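2018年2月14日

上午九点到实验室，比昨天早了半小时。阿曼迪奥已经在了，正在改夹爪的打开宽度。昨天的毛病还是老样子，手指下去的时候右边先碰到东西，左边悬着，一夹就把零件往一侧推。他认为是零点没有找准，我认为是连杆的螺丝松了。拆开看，螺丝确实松了一颗，拧紧以后重新找零点，两边的差小了很多，可还没有完全对齐。所以我们俩各对一半，谁也没有再提这件事。

离交中期报告还剩不到三周。题目是学期初分的，我们组抽到的是装配站，要求机械臂自己找到测试座上的芯片，取出来，再放回去，中间不许人碰。隔壁娜塔莉亚那组抽到的是分拣，零件大，容错也大，他们上周就跑通了。我不太羡慕，分拣的报告难写，能说的东西少。

上午主要在做标定。把标定板放在台上，手臂走四十个姿态，每个姿态拍一张，最后算手眼矩阵。第一遍跑完误差很大，弗洛伦西奥过来看了一眼，说姿态都太像了，手腕基本没有转过。他讲得对，我图省事，四十个点里大半只是平移。重新写了一组，让手腕绕着三个轴都转开，又跑了一遍，误差降到可以用的程度。数值记在实验本第88页，这里不抄了。

跑第二遍的时候线缆在第六轴上绕了一下，绷得很紧，我按了急停。把线解开，多留了一段余量，用扎带重新固定，再从断的地方接着跑。以后写姿态要先在仿真里过一遍线缆的长度，这条我写进了组里的共享文档。

中午去食堂，人很多，买了一份炒面端回来吃的。阿曼迪奥不吃午饭，说下午容易困，趁这段时间把程序里的注释补了。我看了他写的注释，有一半是葡萄牙语，请他改成中文或者英文。他说晚上改。

下午一点半，戈维亚老师过来，待了二十分钟。他问了三件事：一是光源怎么定，二是失败以后程序怎么处理，三是力的阈值从哪里来。第一个我答得还行，第二个阿曼迪奥答的，第三个我们都没有答好。阈值是试出来的，没有依据。老师说试出来的也可以，但要把怎么试的写清楚，试了哪些值，每个值试了几次，失败是怎么个失败法。他让我们把这部分单独列一节。走之前他看了看我们的接线，说24伏那一路的标签贴反了。我去查，确实贴反了，换了过来。

老师走了以后开始调识别。用的是腕上的小相机，分辨率不高，好处是离得近。芯片的金属盖子反光，光一强整块就发白，边缘和外面那圈浅灰色的框分不开。试了几种办法。先降曝光，盖子是清楚了，可测试座其余部分全黑，定位用的特征找不到。后来改成拍两张，一张暗一张亮，暗的找盖子，亮的找框，再把两个结果对起来。慢一些，多花不到一秒，比赛没有时间要求，可以接受。

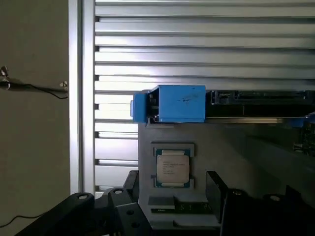 盖子上的字我原来想拿来判断芯片的方向，放弃了，字太小，相机读不出来。阿曼迪奥建议直接看框两侧的小缺口。缺口的位置是固定的，可以用来定座子的方向，但是定不了芯片的方向，芯片转了一百八十度它也照样认。最后决定先假设芯片放进去的时候方向是对的，报告里把这个假设写明，有时间再补。

还有一个麻烦是背景。后面那块百叶铝板一条亮一条暗，边缘检测出来全是横线，程序有两次把板条当成了框的上沿。我的处理是把图的上半部分直接裁掉，只在下面找。阿曼迪奥觉得这样不好，手臂换个高度就失效了。他想在板子前面挂一块黑布。我说先裁，黑布明天带来再比较，两种都留着数据。

四点开始录正式的数据。识别这一步单独测，手臂每次从随机的位置靠近，停下，拍照，输出框的中心，不夹。连续跑了192次，有191次结果落在允许的范围里。错的那一次我把图调出来看，是亮的那张糊了，手臂还没有停稳就拍了。在停下和拍照之间加了0.3秒的等待。没有重跑，明天重跑。

夹取今天只试了几次，不算数据。手指从两边靠过去的动作是顺的，合拢的速度我调慢了一档。指尖现在用的是原来的硬胶垫，太厚，伸到框边上余地很小。托人向泰勒道订的薄垫还没有到，斯韦托扎尔那里有几片旧的，他答应明天借给我们两片。

六点半收工。关了气源，手臂回到停放位，断电，数据拷了两份，一份在组里的硬盘，一份在我自己的电脑。钥匙交给弗洛伦西奥，他那组还要用到九点。

回宿舍以后写了报告的第二节，一页半，画了流程图。流程图里失败处理那一支还是空的，要等跟阿曼迪奥商量好重试几次再填。我想是两次，他想是三次。

明天要做的：
重跑识别，加等待之后的版本。
黑布和裁图各测一组。
换薄垫，重新找零点。
列阈值的试验表，从小到大，每个值十次。
问老师中期报告要不要附代码。

十一点二十，睡了。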